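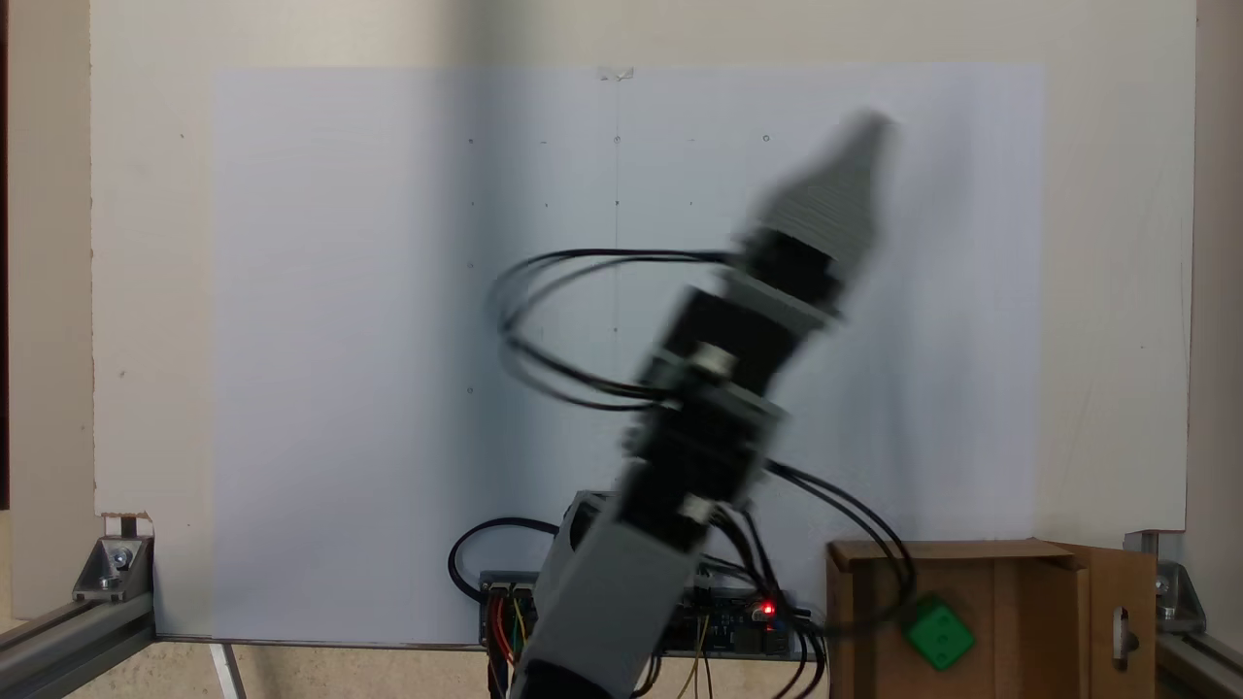 Grukemora desktop arm kit: five weeks in

Posted Saturday, November 24, 2018

I've wanted a small arm for the bench ever since I sold my old one (long story, mostly about a stripped gear and me losing my temper), and when Grivotwood put the Grukemora kit on sale for $400 I caved the same evening. Printed gray parts, black servos, a bag of screws, more cable than you'd think a little arm could need. I've had it going for 5 weeks now with 2 different controllers, so I figure I can say something useful.

Building it took me a weekend. The printed links are really nice! Clean holes, no stringing, and the screws bit in without splitting anything. The instructions are another story. Step 17 tells you to fit the bracket for the upper servo before you plug the servo in, and if you do it in that order you can't get your fingers anywhere near the connector. I took it apart and did it the other way around. Do the connectors first, all of them, and write the joint numbers on the servos with a paint pen while you can still reach.

Now the controllers. Grukemora's own board is fine for the first night. You power it up, the arm goes to its home pose, everybody in the house comes to look. But ask it for a slow move and it goes in little stairs, tick tick tick, and you can hear it from the kitchen. Fast moves are smoother and also a bit scary, and it likes to run past the target and swing back. I spent a whole week fiddling with the speed settings and got it from awful to okay.

Then I switched over to the Clullness driver. It costs extra, it comes with a manual that was plainly translated by somebody in a hurry, and I would buy it again tomorrow. You get real control over how each joint speeds up and slows down, and the stairs are gone. I can have the arm creep toward a point so slowly that I get bored watching.

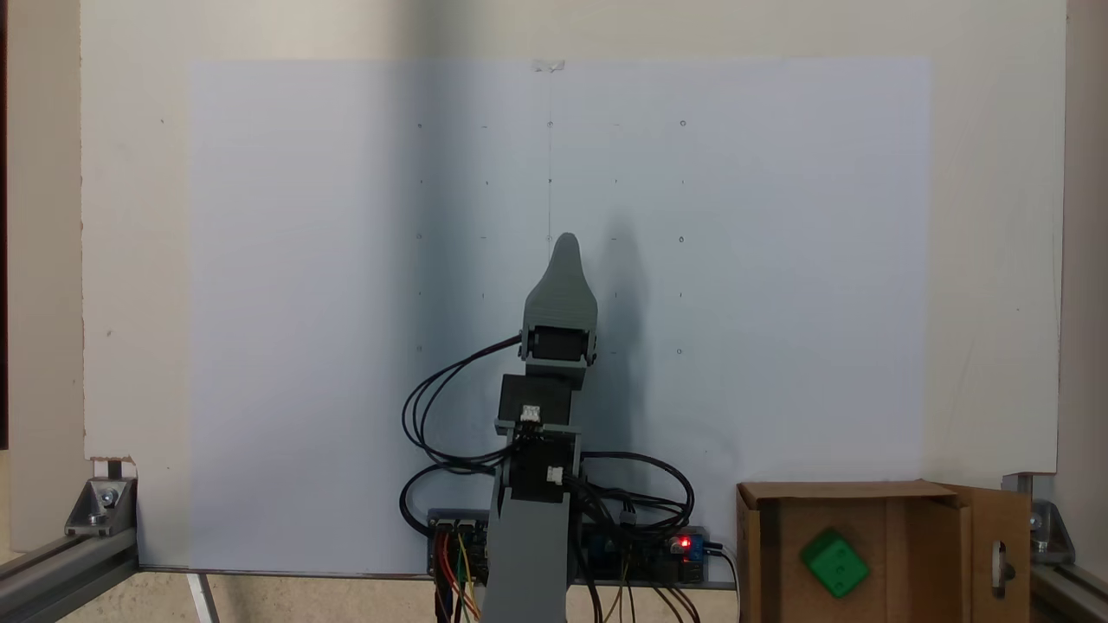
My test for all this is pretty low-tech. I pick a point on the grid, send the arm there, send it home, send it back, and make a pencil mark wherever it lands. With the stock board the marks wandered all over, and they wandered more when the arm was stretched out low. With the Clullness they bunch up nicely near the middle of the sheet and only get sloppy at the far corners, where I think the printed links are giving a little. I don't blame the controller for that part.

The pointed end piece was a surprise. I had planned to swap it out right away for the Jääskeläinen two-finger gripper (already in my drawer from an earlier project) and I did run that for a week. It's a lovely gripper, soft close, good release, but it's heavy for this arm. The top servo buzzed the whole time and my marks drifted lower and lower through the evening. Went back to the plain tip and the buzzing quit. For poking, pushing and nudging, the tip is all you need, and you learn a lot about an arm from making it nudge things. If you want to pick stuff up, get a lighter gripper than mine, or a bigger arm.
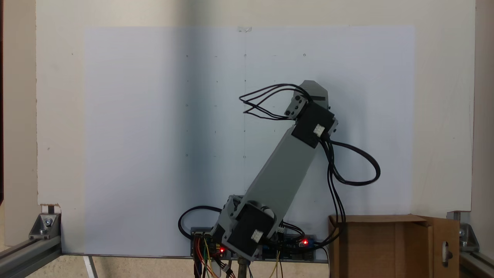 Cable length is my biggest gripe with the kit. They give you one length for every joint, so the low ones have way too much and you end up with these big floppy loops. On my setup there's one that comes off the upper servo and swings out wide to the right before it heads down toward the box, and when the arm leans over that way I'm always waiting for it to snag on a flap. I've tried zip ties (too stiff, pulled on the connector) and spiral wrap (better, ugly). A set of 3 lengths in the bag would fix it and can't cost them more than pocket change.

Other small stuff. The base wants to be bolted to something serious, so budget for some aluminum rail and a couple of corner brackets. The power brick has a short cord. Support answered my email in a day and sent a replacement screw bag without arguing, which I liked.

Would I get it again? With the Clullness, yes. With just the stock board I'd have put it back on the shelf by January. Four stars from me, and I'd go higher if they sorted out the cables and rewrote step 17.

Related posts
Clullness driver: first setup notes
Jääskeläinen two-finger gripper, one year later
Paint pens that stick to servo cases
What I bought in the Grivotwood fall sale
Spiral wrap or braided sleeve for moving cables?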